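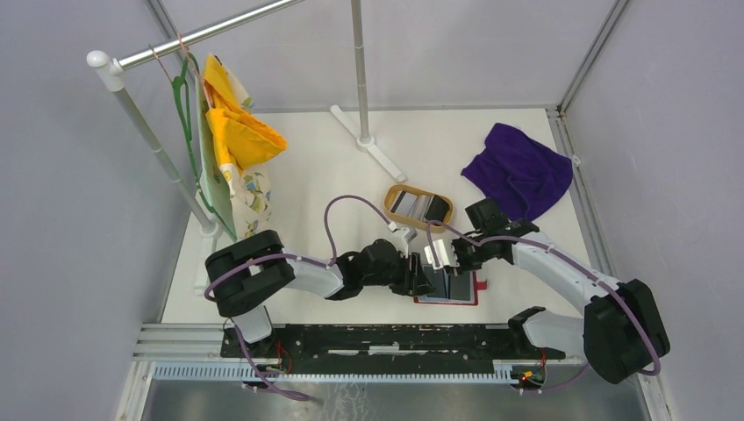

Gridano is a freestanding display panel for art markets, pop-up shops and shared studio sales. Each panel is a welded steel grid with a matte powder coat, supplied with 2 feet and a set of connecting clips. It takes framed prints, small shelves and card pockets on the same hooks. Textile sellers usually pair it with a clothes rack, and a bright yellow cloth draped over the top of a white one, with a green plastic hanger on the bar, reads clearly from across an aisle. Neutral panels keep the color on the work.

Specifications
Panel weight: 7 kg
Hook spacing: any grid opening
Load per panel: 20 kg, evenly spread
Finish: matte white or matte charcoal
Item number: 567

Panels join edge to edge with the supplied clips. Straight runs need a return panel at one end, set at a right angle, or the optional base weights. A single panel should not be used without feet. Hooks, shelves and card pockets are sold separately.
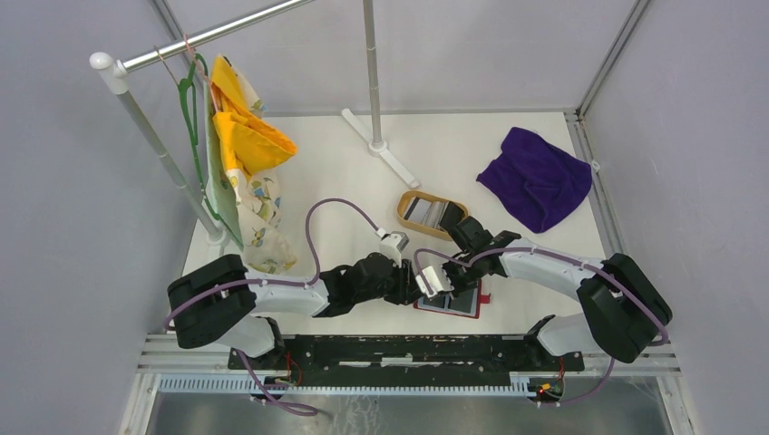
The Masri cross rail is an optional bar that spans two Gridano panels and holds scarves, bags or unframed weavings. It locks into the grid with a steel collar at each end, tightened with the supplied hex key. The collar will not accept rails from other systems. A garment rack with a silver bar and a white plastic elbow connector at its end uses its own fittings, and should stand beside the panels as a separate unit. The same applies to racks with ring-jointed poles. Allow enough space between the two for a customer to take an item off the bar.

Care
Wipe with a damp cloth and mild soap. Solvents will dull the coating. Scratches can be covered with Clondstead touch-up paint – order by finish, as the two whites in the older range do not match.

Ordering
Panels ship flat from Femstead. Orders received before noon on Tuesday leave the same week. Market organizers who need panels for a shared hall can request a layout drawing from Heledd Beddoe in the display office; send the hall dimensions and the number of sellers with the request. Clips and feet are available as spare parts.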